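Varis says its grippers can teach a robot to clear a table. Wait for the robot

August 2025

Another company would like you to believe that the hard part of household robots is almost over. Varis, a small firm with one open-plan floor in Flirnberg, has announced a set of 3,000 recorded demonstrations of simple table jobs, mostly stacking, tipping and setting upright, all done by people holding grippers in their hands. A robot arm trained on the recordings is promised for November.

The idea is easy enough to follow. A person picks up a gripper fitted with a camera, does the job, and the recording goes into a training set. Do it enough times, the company says, and an arm with the same fingers can copy the motion. Varis calls the set Gebru and says it took six people to record.

"You are teaching with your own hands, so the lesson is natural," said Sekar Setiawan, who runs the project. Asked how often a robot has passed the lesson so far, Setiawan said results would come with the November release.

That answer did not impress Juwita Entili, who tests warehouse arms for Heller and has sat through a good many of these launches. Her complaint is that a person with a gripper corrects mistakes without thinking. The wrist turns, the other hand comes in to help, and the recording looks smooth. "The arm gets the smooth part," she said. "It doesn't get the person."

She also wonders about variety. Of the demonstrations Varis has made public so far, 519 in all, 331 use paper cups. A paper cup is light, soft at the rim and forgiving to squeeze. A full mug is none of those things, and neither is a greasy plate.

Gil-soo Ok, who trained the people doing the recordings, called the criticism fair but early. Cups are where a beginner starts, he said, and the two-gripper jobs are harder than they look. New recorders spend their first hours learning to let go at the right moment.

Paper cups and hand-held grippers at work on a white table:
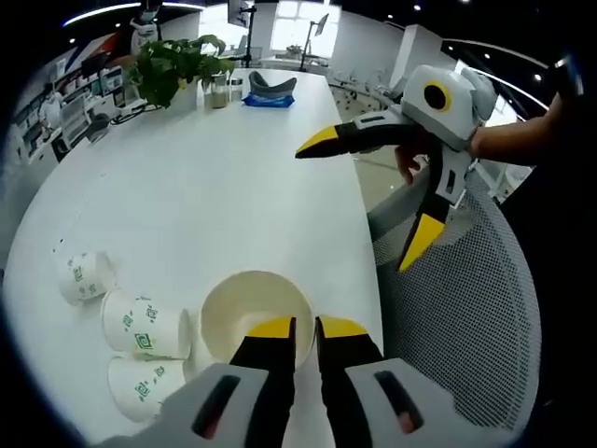
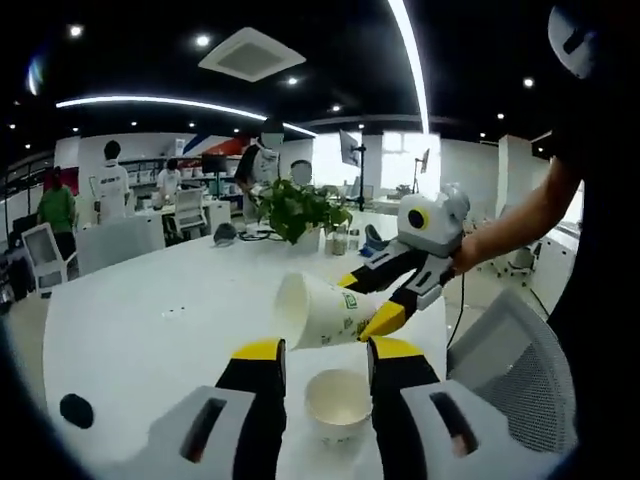
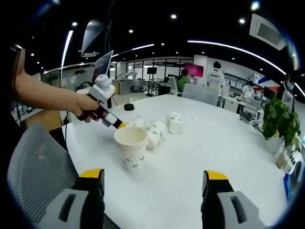

What buyers will get

Not much yet. The recordings are offered free to university labs, while companies must ask for a price, and Varis would not give us one. Nabila Teoh, who handles sales, said several firms had shown interest but declined to name any of them.

The arm itself has no price, no test results and no listed payload. Teoh said a public trial is planned at the time of release, with objects chosen by Varis. Entili said she would go if visitors were allowed to bring their own dishes.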